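首页 动态 专栏 设备选型 登录
阅读时间:约6分钟

双臂工位采购笔记(连载)
2019年12月12日

1/
立项的是一个小件分拣加翻转的工位。零件为短环形件,需要双手交接后改变朝向,再放入料盘。现在由人工做,两班。明年预算表7月封口,所以设备清单要提前定。下面按帖子顺序记选型和算账的过程,单位一律为千元,不含税。

2/
先说边界。总额上限416,含两条机械臂、两只多指手、控制柜、仿真许可、安装调试。不含料盘、不含地面改造、不含第二年的维保。维保单列,走运行费用,这一点和财务确认过两遍,书面留档。

3/
收到三家报价:Esach、Stustex、Zoretti。Van Hecke只做集成,不卖本体,放在后面单独说。三家的报价口径不同,直接比总价没有意义。Esach把手部算在本体里;Stustex把手部列为选配;Zoretti只报臂,手部需另购。统一口径花的时间比谈价还多。

4/
夹爪还是多指手,内部争论最久。二指夹爪便宜,寿命数据齐全,备件好买。问题在交接:环形件在一侧夹持时,另一侧可抓的面很小,二指方案要加一个中转治具。治具本身不贵,贵在换型。我们有16种规格,每种一套治具,外加存放和点检。把这部分成本摊进去,差价缩小到可以讨论的程度。

5/
所以决定先仿真,后下单。仿真许可按季度租,不买断。租期内要回答三个问题:两臂工作空间重叠够不够;交接时手指是否干涉;料盘摆在哪一侧,前臂会不会从盘口上方经过。三个问题都影响采购数量,不属于后期调试能补的内容。

6/
交接工况的模型里,台面右半区放两只敞口料盘,一只蓝色,一只深色边框。两只手在中间合拢,工件夹在手指之间,露出来的部分不多。右前臂斜跨蓝盘下部,这一条直接写进了布局意见:要么料盘外移,要么底座间距加大。外移不花钱,但深色盘本来就靠边,余量要重新量。加大间距要换底板,Esach的底板是定制件,另计。
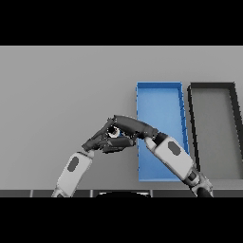

7/
手部的账。多指手单价高,且手指是易损件。要求供应商给出三项:单指更换价、更换工时、更换后是否需要重新标定。Stustex三项都给了,写在附件里。Esach给了前两项,第三项答复为“视情况”。Zoretti不适用。凡是“视情况”的条目,我一律按最差情况入账。

8/
仿真的局限也要入账。接触模型对摩擦系数很敏感,手指包住工件之后,模型里夹得稳不等于现场夹得稳。因此仿真结果只用来定布局和臂展,不用来定节拍。节拍以样机测试为准,样机测试费列入首付款,不另设科目。测试不过,首付款按合同比例退回。这一条Esach起初不接受,第二轮改了。

9/
视觉部分。被手指遮挡的工件,顶部单相机看不全。方案一是加侧向相机,方案二是靠关节角和力反馈推算位姿。方案一硬件费用可控,走线麻烦。方案二没有硬件费用,软件工时不好估。预算表上按方案一填,方案二作为备选写在备注栏。备注栏不占钱,但评审会看。

10/
交期。Stustex报14周,自收到首付款起算,节假日不扣。Esach报的是“发货周期”,不含报关和到场,换算后更长。写比较表时把两者都折成“到场可通电”的日期,否则交期一列没有可比性。Zoretti臂的交期最短,但手部另购,整体取决于最慢的那一件。

11/
Van Hecke的集成报价按人天。对方要求现场先完成供电、供气和地脚,否则停工待料照计费。我方的对策是把进场条件做成清单,双方签字后才起算人天。清单共一页,内容很普通:配电回路、急停回路、围栏位置、网络端口、料盘定位销。定位销容易漏,漏了料盘位置每班都会变,布局阶段算出来的余量就没用了。

12/
关于备件。首批只备手指和线缆,不备减速机。减速机单价高、库存占资,供应商有区域仓,合同里约定到货时限即可。手指按左右手分开备,下单前核对料号。Stustex左右手的手指不通用,Esach标注通用,需样机阶段验证。

13/
付款节点:首付、到场、验收、质保,共四段。验收标准写的是连续运行,不写“单次演示成功”。连续运行期间允许人工补料,不允许人工扶正工件。扶正一次,计时归零。供应商对后半句意见较大,目前还在谈。

14/
目前排序:Stustex第一,Esach第二,Zoretti作为只买臂的保底方案。排序会随样机测试调整。仿真许可续租一个季度,费用已从预备费里划出。

15/
补充回复几条私信。第一,有没有考虑租赁:考虑过,多指手的租赁条款对磨损定义太宽,没有采用。第二,单臂加翻转台行不行:行,占地更小,但规格切换要换翻转台的夹具,又回到第4条。第三,比较表能不能发:含报价的不能发,空表可以,字段名整理完后贴在本串末尾。

16/
空表字段:供应商、口径说明、本体、手部、控制柜、仿真许可、样机测试、到场可通电日期、单指更换价、更换工时、是否重新标定、付款节点、未答复条目。最后一列请保留,评审时先看这一列。

上一篇 下一篇 返回专栏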